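Goals After a Corner Kick: A Small Study of One Amateur Season
Project report, Sports Statistics course
Submitted 26 Feb 2023

1. Introduction

In football, many people believe that a corner kick is a very good chance to score. When the referee gives a corner, the supporters stand up and the tall defenders run forward. I play as a left back myself and I also run forward, so I wanted to know if this belief is correct, at least at the level where I play.

The project studies corner kicks in the Toltstead district league. I chose this league for two practical reasons. The club Nekine puts full recordings of its home matches on its web page, and I know the ground well, so I can recognize which part of the field I am looking at even when the picture is poor.

My question was simple: how often does a corner kick lead to a goal, and does it matter if the corner is short or long?

2. Definitions

Before I began to count, I had to decide what "lead to a goal" means. In the books I read, the authors do not agree. Some of them count only a goal from the first touch after the kick. Others count every goal until the ball leaves the penalty area. I decided to use a time limit. A goal belongs to the corner if it is scored not later than 13 seconds after the kick and the attacking team did not lose the ball in between.

A short corner is a corner where the first pass goes to a teammate outside the penalty area. All the others I call long, also when the kick was clearly a mistake and the ball went behind the goal.

An own goal is counted as a goal for the attacking team. It happened one time in my material.

3. Material and method

I watched 6 home matches of Nekine, all played before the winter break in December. Together they contain 70 corner kicks, for both teams. For each corner I wrote down the minute, the team, the side of the field, the type (short or long), who touched the ball first, and the result. I used a normal spreadsheet for this.

I watched every match two times. The second time I did not look at my first notes. When the two notes were different, I watched the corner again slowly and made a final decision. Most of the differences were about the first touch. In a crowd of players it is hard to see whose head reached the ball, and the goalkeeper of Ocampo wears a dark shirt which looks almost the same as the shirts of the defenders.

The wind is not in my table. I wanted to include it, but from a recording I could only guess from the flags, and in the match against Traludum one corner flag was hanging from its pole the whole second half.

4. Results

Of the 70 corners, 2 led to a goal according to my definition. Both were long corners. The first was a header at the near post against Traludum, and the second was the own goal, in the match against Ocampo.

There were 13 short corners and 57 long ones. The short corners gave no goals. In several of them the attacking team passed the ball back almost to the middle line, and after this the attack was in practice a new one.

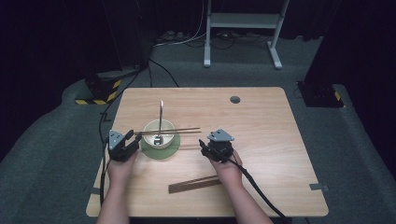
It is also interesting who touches the ball first. In the long corners it was usually a defender or the goalkeeper. When an attacker did come first, the ball most often went over the bar. I did not measure the height of the players, but my impression is that the teams send forward their tall players and then kick the ball too low for them.

5. Discussion

The result is lower than I expected. Still, I must be careful. With only 2 goals, one lucky bounce changes the whole picture, and if I had chosen a longer time limit there would be one more goal, which came late after a short corner. I thought about changing the limit for this reason, but I had fixed it before the counting and I think it would be wrong to move it afterwards.

All matches were also played on the same ground. The field of Nekine is narrow, so a corner there is a shorter kick than on other fields. Perhaps the defenders of the home team are used to this and the visitors are not. To test it, I would need recordings of away matches, and the other clubs do not publish them.

I did not study counterattacks, but I noticed them. Two times a long corner was cleared and the defending team ran the whole field with few players in front of them – one of these attacks ended with a penalty. A future project could count what a corner costs as well as what it gives.

6. Sources

The match recordings are from the club page of Nekine. The dates and final results were checked in the table of the district league. The spreadsheet with all corners is handed in together with this report.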